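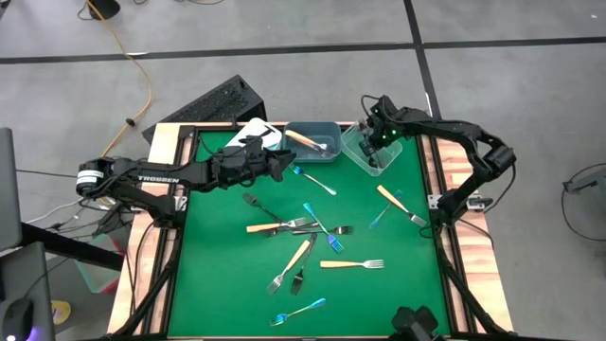
To: automation-list
Date: 2018-12-17
Subject: Re: Ginico open day – worth the drive?

> Has anyone been out to the Ginico open day? We run a commissary kitchen
> and the cutlery sorting is still all done by hand. I've seen the Jellano
> video but a video is a video. I'd like to know what the two-arm cell
> does with real forks, whether they let you ask questions, and whether
> it's worth three hours each way from here. Also interested in anything
> on the Cistura tray line if it was running.

I went to the last session, so I'll answer in order.

The fork cell was the main thing I wanted to see and it was running when I got there. It's a bench setup, two black arms, one marked Trossen, clamped to either side of a green work surface with a wooden border, and plastic containers along the far edge for the forks to go into. It sits low to the floor with the cables run out across the concrete, so you stand back behind a rope and look down on it. I got a good spot by arriving before the talk finished.

They tip the forks out in a heap and spread them a little by hand, then let the arms go. The forks are a mixed lot: wooden handles, dark metal ones, and some with a blue and gold rainbow finish. I asked about the finishes. The answer was that the shiny ones gave the most trouble early on, as the colour shifts with the angle of the light, and they were kept in for that reason. Forks lying across each other are still slow. The arm will usually go for one on its own before it tries the pile, and on two occasions I saw it close on a handle, lift, and bring a second fork up with it. It put both down and started again.

As for numbers, they had a sheet on the wall. The run that morning was 273 forks attempted, with 67 needing a second try. They didn't give a figure for forks dropped outside the containers. I asked, and was told it would be in the April report. The sheet also said the cell had been shown almost 1,000 picks by an operator before it was left to run by itself. I can't tell you if that is a lot.

Speed is the part you'll care about. It is well behind a person. Somebody at the sink end of your kitchen would clear that table while the arms were doing the first few. The staff were upfront about it and said more than once that the cell is for development and they aren't selling it. If you're hoping to order something, you will be disappointed.

Questions were fine. There's a half-hour talk first, mostly slides, and then you're free to wander. The two people looking after the fork cell answered everything I put to them, including what a gripper replacement costs them (they print the finger pads in-house and go through a set every few weeks). They also paused it once so a few of us could look at how the arms are mounted. No touching.

The Cistura line was not running. It was there with the guards off and one of the conveyor belts out, and the sign said it was waiting on a part. I'd check before you go if that's your main interest. The Bayram palletizer in the back hall was running and gets most of the crowd, but it's a standard cell and I don't think it has much to do with your kitchen.

Practical things:

Registration closes at 175 people and it did fill up. They were turning away walk-ins at the door.
Closed-toe shoes are required. Safety glasses are supplied, but bring your own if you wear prescription lenses, as the over-glasses they lend are badly scratched.
Parking is behind the building, off the laneway. The front lot is for staff.
Coffee and muffins, no lunch. The nearest place to eat is the truck stop at the highway.

Three hours each way is a long haul for one demo. If you can pair it with another errand in the area I would go. If it's only for the forks, I'd wait for the April report and see what the drop rate looks like – they said it would be posted to this list as well.

I have the handout in paper form and can scan it if anyone wants a copy. It's six pages, and the last two cover the camera placement and the lighting.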